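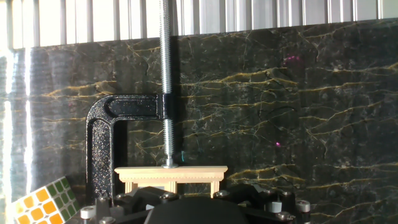
Malle de consultation mobile Horkasitz — 42 litres

Réf. vendue par Tradance, rayon Associations et santé communautaire
Disponible

Je vous présente la malle que j'aurais voulu avoir dès ma première journée de dépistage ! À l'époque on transportait tout dans des sacs de courses, le tensiomètre sous les compresses, les fiches patients pliées en quatre (et introuvables au moment de l'accueil, évidemment). La Horkasitz s'ouvre par le dessus et par l'avant, donc on attrape les gants sans vider le reste sur une chaise.

Dedans, il y a un plateau amovible pour le petit matériel, des séparateurs que l'on déplace comme on veut et une pochette rigide au format A4 dans le couvercle. Moi j'y range les fiches vierges à gauche, les remplies à droite, et je ferme à clé pendant la pause. Deux clés sont fournies — accrochez la deuxième ailleurs qu'au même trousseau, je parle d'expérience.

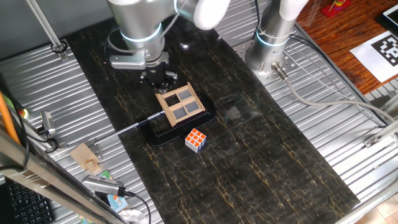
Côté poids, comptez environ 12 kg une fois garnie pour une matinée tension et glycémie. Ça se porte seul jusqu'au coffre, mais dans un escalier je préfère franchement être à deux, une poignée chacun. Les roulettes passent bien sur du carrelage ou du bitume, nettement moins bien sur les graviers.

La malle est livrée vide. Si vous partez de rien, regardez plutôt le lot avec la trousse Zorkico : lampe stylo, garrots, pansements, couverture de survie et bac pour les objets piquants. Les médicaments ne sont jamais inclus, et le tensiomètre se commande à part. 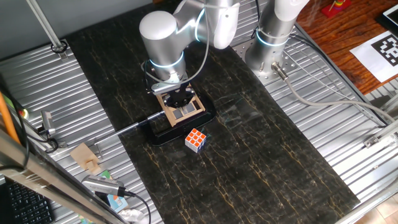
Wysocka

Fiche relue le 14/9/24

J'ai complété la partie entretien, on me posait souvent la question. L'intérieur se nettoie avec une lingette désinfectante ordinaire, plateau retiré, et on laisse sécher couvercle ouvert avant de ranger. Pas d'eau de Javel pure sur les charnières ! Les séparateurs se lavent à l'eau savonneuse.

Garantie : 2 ans, charnières et serrure comprises. Les roulettes sont considérées comme pièces d'usure, mais elles se rachètent à l'unité et se changent avec un simple tournevis.

Pour les associations, devis sur demande et paiement à réception de facture. Indiquez le nom de la structure et l'adresse exacte de livraison (étage compris, le transporteur vous remerciera). Les commandes pour les campagnes de mai sont à passer avant la fin de l'hiver, le modèle bleu part toujours en premier.

Coloris : bleu, gris, vert
À voir aussi : housse de pluie, sangle de chariot, séparateurs supplémentaires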